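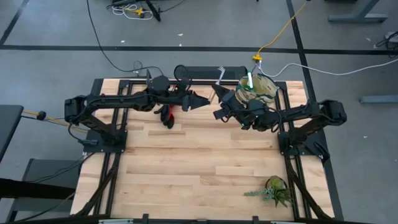
Trial notes, Widberg two-arm bench kit - February, second week on loan

Started 9:40. Lorna is out, so it's me and Finlay on the kit today, Sorcha in after lunch. Ruairi wants a yes or a no from us before the loan runs out and so far I'm writing "no, probably" at the top of every page. Trying to be fair.

What the sales sheet claims, copied so I can stop looking it up: set up in an afternoon, teach a two-handed task in 55 demonstrations, support reply in 4 hours. The set up claim I'll give them, if your afternoon goes on until eight in the evening. The support claim we tested by accident. Fiona wrote to them about the left arm losing its home position and the answer took 72 hours and told her to restart it. She had said in her first line that she'd restarted it.

Hardware

The frame is good. Black extrusion all the way round the butcher-block top, arms bolted to it on square base plates, and I couldn't get any shift at the plates by leaning on them. If Widberg sold only the frame I'd sign for it.

Cables are another matter. There's one trailing off the left arm up toward the top of the frame and I don't like how it's run. At full reach this morning it went tight and the gripper landed short. Finlay put it down to calibration. We gave it more slack, ran the same move again and it landed where it should, so I'm calling it the cable until somebody shows me otherwise. Nothing in the manual on slack. The manual does have two pages on choosing a profile picture for your account.

Still yellow extension cord to a splitter at the back edge of the table. Needs a proper drop before anyone signs this off. Floor as well, too many leads crossing it.

Objects

Finlay set the table with odds and ends, on the grounds that Widberg's own demo uses foam blocks and we don't handle foam blocks. Fork, little potted succulent, the jar with the green pattern and the brush thing standing in it, a sprig of fake foliage. Plus the black and red item under the left gripper, which is on the list as "soft, crumples".

Fork: picks fine once it's in the right pose. Hand the same fork over arm to arm and it twists. The pointed fingers touch it in too small a spot. Asked Widberg for wider fingers. They exist, they're extra, no price given.

Succulent: lifted by the pot rim, OK. Wouldn't let it try the handover over the wood, I'm not sweeping up soil.

Jar: not attempted with the arms moving at default speed. Default speed is silly. Finlay turned it down and then the planner complained that it was slow.

Soft item: this is the one I care about, being closest to what Stavotia want from us. Pinch and lift works if the fold happens to face the camera on the wrist. If the fold faces away it closes on air and then reports success. I've written that last part in capitals in the log too. A miss I can live with. A miss logged as a pick will wreck every number we get out of this.

Software

Version 723 came down overnight without asking. I had update set to manual. It moved the teach button and reset our speed limit to default, see jar, above. Sorcha found a setting under Account (of all places) that may stop it. Off now. Check tomorrow.

The "skills library" we'd be paying for yearly is mostly the foam block stuff again under different names. I opened six of them. Two had the same notes file.

Against Zudell

Fiona asked me to say something about Zudell since their quote is lower. Their arms droop at full reach, or the pair we saw at Innes did, and they come with no frame at all. On the other hand their log files are plain text and I could read them. Widberg's have to go through the Widberg viewer. I'd want that changed in writing before any money moves.

To do

Get the failed pick reports off the machine before the loan account closes (Finlay).
Price for wide fingers, chase again (Fiona).
Repeat soft item with fold facing away, both arms, same speed.
Ask Ruairi if we can buy the frame and arms and skip the yearly part. Their rep went vague on the phone when I tried it.
Power drop.

Stopped 5:15, arms parked by hand, left one still a bit off home.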